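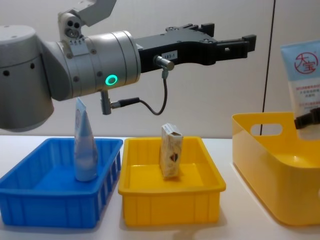
Good evening, everybody, and thank you for coming out in such heat. Can the back row hear me? (Wait. Move the mic up if they shake their heads.)

I've been asked to talk about sourdough, and I said yes before I'd thought about how much there is to say, so I've cut this down to the part I care about most, and that's rye. Plain, heavy, slightly sour rye bread, the kind my grandmother baked in Skallau and the kind I spent years getting wrong in a perfectly good American kitchen.

Start with the starter. Most of you keep a wheat one, I'm guessing, and you can turn a wheat starter into a rye starter over a few days just by feeding it rye flour and water. Don't throw the old one out and begin from nothing. I did that, the first winter, and spent most of December looking into a jar of gray paste and wondering what I'd done to offend it.

Feed it equal weights of flour and water. Rye soaks up a lot, so it will look more like mortar than batter. Leave it somewhere a little warm. On top of the fridge is fine. Mine lives beside the bread box and gets moved every time we have company.

(Pass the jar around here. Lid loose!! Remember the library.)

While that's going around, smell it, please do, go on. You should get something like apples and a little yogurt. If yours at home smells like nail polish remover, it's hungry, so feed it twice a day until it cheers up.
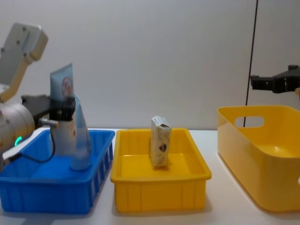
Now, about the flour. There is a lot of confusion in the stores about what the words mean. Dark, medium, light, pumpernickel, whole, stone ground, and one mill's medium is another mill's dark. For years I bought whatever was on the shelf. Then a friend drove back from Drovesik with a sack of coarse whole rye in the trunk, and the loaf I made from it tasted so much like my grandmother's that I had to go and sit on the porch for a bit. I'm not saying you have to drive to Drovesik. Just find one flour, write down what it's called, and stay with it for a good long while, so that when a loaf goes wrong you can stop blaming the bag.

Rye doesn't knead. This is the thing I have the hardest time getting across. You stir it with a strong spoon or a wet hand until there's no dry flour left, and then you stop. I had a student in the Fuvivis evening class who kept at it for a good long time because it felt wrong to quit, bless her, and she ended up with a dough you could have hung wallpaper with.

The recipe is on the handout. (Handouts are in the tote bag, under the towels.) The short version is that you mix most of the flour with the starter the night before, add the rest with the salt in the morning, scrape it into a greased pan, smooth the top with a wet spatula and let it rise until you see little pinholes on the surface. Watch for the pinholes and ignore the clock. My kitchen in December and my kitchen tonight might as well be on different planets.

Caraway, yes or no? I'd love a show of hands. My family was split right down the middle, and my grandmother baked two loaves so she wouldn't have to hear it.

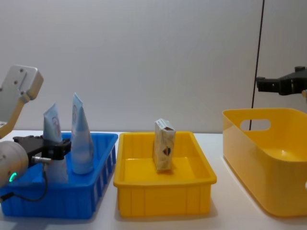
Then the waiting. You take it out of the oven, it smells wonderful, everyone comes into the kitchen, and you have to tell them no. A rye loaf cut warm is gummy inside and sticks to the knife, and it will go on being gummy. Wrap it in a clean towel and leave it for a whole day. Two is better. In Matar, where my aunt lived, they baked at the end of one week for the next, and a fresh loaf was thought to be bad for the stomach.

(If running late, skip the story about my aunt and the goose. If not, tell it, people like it.)

A few things I get asked. Yes, you can freeze it, sliced, with paper between the slices. Yes, a loaf pan with a lid works. No, I don't put molasses in mine, though I've eaten plenty of good bread that had it. If the top cracks, it went in a little early. If it sinks, it went in late, and you can toast it and put butter on it and be perfectly happy. 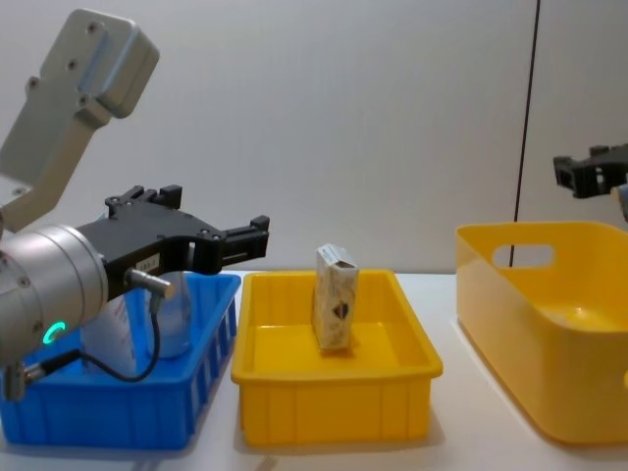
There are 16 small jars of starter on the side table, so please take one if you'll use it, and share with a neighbor if we run short. Feed it tonight or tomorrow morning. And have some bread before you go. The darker loaf is the Drovesik flour, the other has caraway, and the butter is salted.

Questions?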